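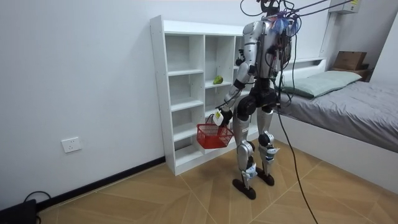
# Qui sommes-nous ?

Lakard range des chambres. On nous demande parfois si c'est un métier, en général sur le ton qu'on prend pour parler d'un cousin parti vivre en yourte. Oui, c'en est un, avec des factures, une assurance professionnelle et un mal de dos.

La maison a été fondée par Marwa Benjelloun et Cyrill Pfister, qui partageaient alors un bureau chez Urberg, fabricant de placards sur mesure. Marwa dessinait les placards. Cyrill répondait aux clients qui rappelaient six mois plus tard pour dire que le placard était trop petit. Il allait voir sur place. Le placard était à la bonne taille, il contenait une tente, les cours de droit d'un fils devenu boulanger et une yaourtière. Au bout du vingtième rendez-vous de ce genre, ils ont donné leur démission le même samedi, par courriel, ce qui a paraît-il beaucoup contrarié le service du personnel.

## Ce que nous faisons

Nous nous occupons surtout des petites chambres : celles où l'on dort, où l'on s'habille, où l'on télétravaille un peu et où l'on entrepose le reste. Les grands dressings avec îlot central, nous les laissons volontiers à des confrères mieux habillés que nous.

Une intervention commence par une visite, gratuite, pendant laquelle nous ne touchons à rien. Nous regardons surtout le sol. Ce qui traîne par terre le mardi soir renseigne beaucoup mieux sur une chambre que ce qu'on a plié pour notre venue (nous savons que vous avez plié pour notre venue, tout le monde le fait, merci quand même).

Viennent ensuite 2 demi-journées de travail avec vous. La première sert à sortir et à trier, la seconde à remettre. Entre les deux, nous imposons une nuit de repos. Vous dormirez à côté des piles. C'est désagréable et très efficace : au matin, la pile « à garder absolument » a souvent perdu le tiers de sa hauteur sans que nous ayons dit un mot.

## Notre position sur les étagères ouvertes

Elle est favorable, et elle nous vaut du courrier.

Une étagère ouverte, surtout blanche et haute, ne pardonne rien. On y voit la poussière, les chargeurs orphelins et le roman abandonné page 40. Marwa considère que c'est justement son intérêt. Cyrill, qui a chez lui une armoire à portes pleines dont il ne parle pas, est plus nuancé.

Nous garnissons toujours le bas en premier. Les niveaux inférieurs reçoivent ce qui sert tous les jours et ce qui pèse. Le milieu, à hauteur d'yeux, reste aux livres et à deux ou trois objets que l'on aime vraiment. Tout en haut, on met ce qu'on ne descendra plus, en connaissance de cause. Et on laisse une case vide. Les clients la remplissent dans la semaine, nous le savons, nous en laissons une quand même.

## Le panier

Si Lakard avait un blason, il y aurait un panier dessus. Petit, ajouré, sans couvercle, avec une anse. Nous avons essayé les boîtes fermées : elles sont superbes, et elles deviennent en un mois des cercueils à piles usagées. Dans un panier à claire-voie, on voit ce qu'il y a, et on le porte d'une main jusqu'à l'étagère au lieu de faire neuf allers-retours avec une chaussette à chaque fois.

La couleur a fait l'objet d'un vrai débat interne. Marwa voulait du gris. Cyrill défendait le rouge, au motif qu'un panier rouge oublié au milieu du parquet finit par se faire remarquer, alors qu'un gris peut y passer l'hiver. Le rouge a gagné.

## L'équipe et les lieux

Nous sommes 9, répartis entre l'atelier de la rue Mendonça et une annexe dans la cour Falgate, que nous appelons « la réserve » et où il vaut mieux ne pas entrer sans prévenir. Oui, la réserve d'une société de rangement est en désordre. Nous y travaillons depuis le mois de mai, sans préciser lequel.

Marwa dirige les chantiers et forme les nouveaux. Cyrill s'occupe des devis, des plannings et des clients qui hésitent à se séparer d'un appareil à raclette. Les autres rangent, et rangent bien.

## Ce que nous ne faisons pas

- Les caves. Nous avons essayé une fois.
- Les chambres d'adolescents sans l'accord écrit de l'adolescent.
- Les photos « avant » publiées en ligne. Les vôtres ne sortiront jamais de nos dossiers.
- La morale. Vous pouvez garder la yaourtière.

## Nous rencontrer

L'atelier est ouvert en semaine et le samedi matin. Sonnez deux fois, la première sonnerie ne fonctionne pas. Pour une visite, laissez-nous un message avec la surface de la chambre, le nombre de personnes qui y dorment et, si possible, l'endroit où se trouve actuellement l'aspirateur.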